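Library > Short Fiction > Institutional Forms

We use cookies to remember your reading position. Accept / Manage settings

FINDINGS IN THE MATTER OF THE TRUNDETTI GRIPPER
A short story

1. This report is made to the Board of Skaston Domestic Trials under the safety rules adopted last July. It concerns the failure of a Trundetti hand-held gripper, unit 2714, on 1st May, during routine cloth handling in the bedroom bay.

2. The task was an ordinary one. The operator was to close the gripper on a piece of dark blue cloth, lift it clear of the bed and release it on the spoken word "Zulu". The bed sheet was not part of the task and was not to be disturbed.

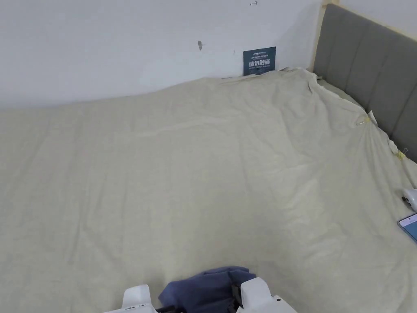
3. At the word, the fingers did not open. The operator repeated it. The log shows that both commands were received and acknowledged, and that unit 2714 reported its fingers as open on each occasion. They were closed, and the force on the cloth was rising.

4. The operator then used her free hand to pull the cloth away. The Board will be aware that this is forbidden. She has told us that she was aware of it too, and that the cloth looked, in her words, as if it were being hurt. We record the remark without comment. Her thumb was pinched between the finger and the pad for 10 seconds. The skin was bruised and no bone was broken.

5. Power was removed by the second operator. The fingers stayed shut for a further moment and then let go, all at once, as a sleeper's hand will.

6. The bay was inspected the same afternoon. A second gripper, unit 3005, was brought to the bed and run through the opening sequence with nothing in its grasp.
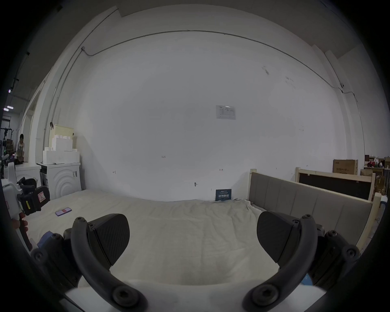
Gripper with fingers open at the bedside, bedroom bay.

7. Unit 3005 opened and closed as ordered. It was run until the light in the windows of the outer office had gone, and no fault was found. The Ekeck control board was then taken out of unit 2714 and fitted to unit 3005. The fault came back on the second command.

8. We therefore find that the cause lay in the board, which judged the position of the fingers by the order it had last been given. Told to open, it believed that it had opened. It had no means of learning otherwise, and it had been built that way to save a sensor in each finger.

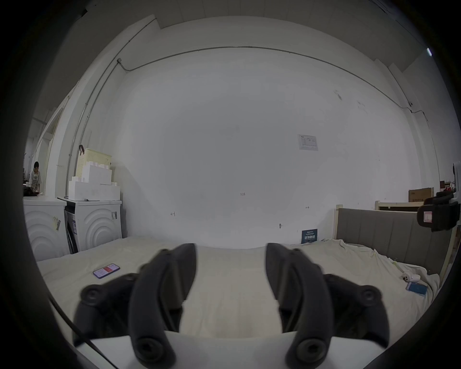
9. The operator was interviewed twice. At the second interview she asked whether the unit could be said to have lied. We advised her that the question was outside our terms. She asked that it be entered in the report, and it is entered at this paragraph.

10. We recommend that all Ekeck boards be withdrawn, that a sensor be fitted to each finger, and that a cut-off switch be placed within reach of the operator's free hand.

11. One matter remains. Unit 2714 has been held in the locked store without its board and without power. On signing it out for the final examination, the storekeeper noted its fingers as closed. The entry made when it was put away, in the same handwriting, has them open. We have asked the storekeeper which entry is correct and are waiting for a reply.

Contact the editors | Copyright remains with the author | Back to top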